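Section 6. Entering Your First Portraits

By now you should have Geltar installed and a blank collection open in front of you. If you don't, please go back to Section 2 and get that sorted out first, and then come and find us again. This section takes you through adding your first old portraits to the catalog, whether they are cartes de visite, tintypes, cabinet cards or the odd loose print that came home in a box with everything else. Take your time over it. The first ten portraits are always the slow ones, and after that your hands more or less know what to do.

Before you begin

Wash and dry your hands, clear yourself a good patch of table, and lay out only as many portraits as you mean to enter in one sitting. Keep drinks well away. Have a soft pencil and your accession book nearby if you keep one. 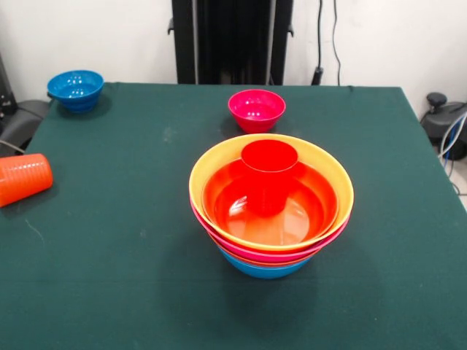

Figure 6-1. Nested bowls on a green cloth.

6.1 Giving each portrait a number

1. Choose New Item from the Collection menu. A blank card opens with the cursor already in the Number box.

2. Type the number you want to use. Geltar will suggest the next one in line, and most people are happy to take the suggestion. If you are carrying on from a paper list that stopped at 130, type 131 once and the program picks up from there.

3. Press Tab to move to Format and choose the kind of portrait from the list. If you can't tell a tintype from an ambrotype yet, choose Unsorted and come back to it later.

4. Press Save. The number turns from gray to black, and from then on it belongs to that portrait for good.

Note: Numbers are never reused, even when you delete a card. Gaps in the run are perfectly normal and won't upset any of the reports.

Caution: Don't write the number on the front of the portrait or on the mount in ink. Put it on the sleeve, in pencil, before the portrait goes in.
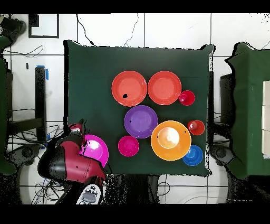
Panagiotis Hoxha wrote to us in January to say that he had numbered his whole collection by sitter's surname, and then had to begin again when so many of his soldiers turned out to have been wrongly named by an earlier owner. He now gives each portrait a plain running number and leaves the names to the Sitter box, and he wishes we had said so more firmly. So we are saying it more firmly – please use plain numbers!

6.2 Recording the sitter and the studio

1. Open the card and click Sitter. Enter the name just as it is written on the portrait, with any odd spelling left alone.

2. Under Source of Name, choose where the name came from: written on the mount, told by family, matched to another portrait, or your own guess. A guess is a fine thing to have in a catalog as long as it is labeled as one.

3. Click Studio and copy out the back mark, including the street address if there is one. Photographers moved about a good deal, and an address can narrow the date nicely.

4. If the sitter is in uniform, open the Service panel and fill in what you know of the rank, the regiment or ship, and the side. Leave the rest blank. You can attach pension papers, letters and muster rolls later on (Section 9).

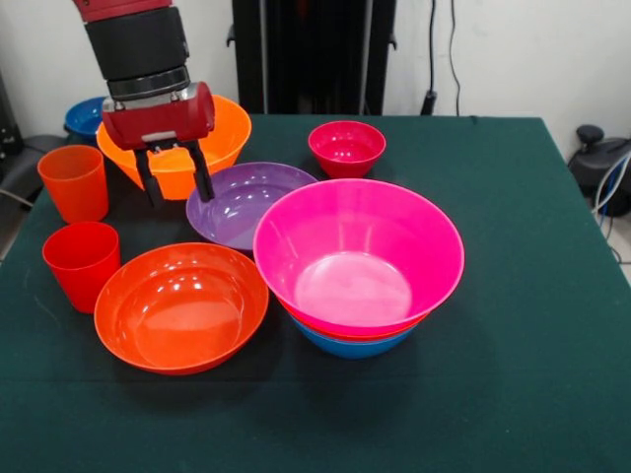

Figure 6-2. Large orange bowl, back left of the table.

Note: The sample collection that comes with the program, called Adimville, has 53 finished cards in it. Have a wander through them if you aren't sure how much to write. Card 2 is a good plain one, and the long notes on some of the later cards are there to show that you can run on as much as you like.

6.3 Attaching a scan

1. Scan the front and the back as separate files. The back matters every bit as much as the front, even when it looks blank.

2. On the card, click Attach and choose the front scan first. Geltar treats the first file as the one to show in lists.

3. Click Attach again for the back, and check that both thumbnails are the right way up.

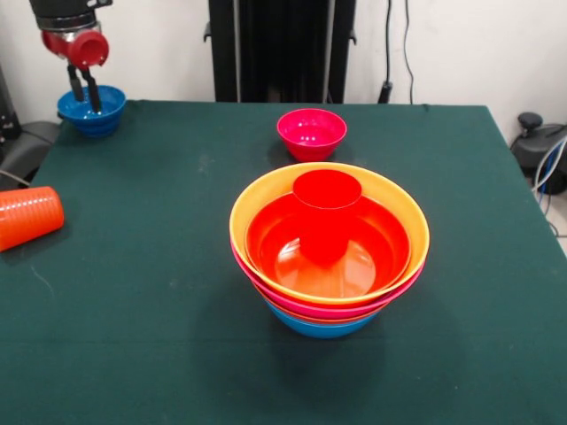 4. If either one is sideways, use the Turn button beside it. This only changes how the scan is displayed, and your original file stays exactly as it was.

Caution: Never press a cased image flat against the scanner glass, and don't take it out of its case to make it fit. Photograph it instead, and attach the photograph in the same way.

When both scans are in place, press Save and close the card. Your portrait will now appear in the main list, and you can go on to the next one or stop for the day. To print sleeve labels for what you've entered, turn to Section 7.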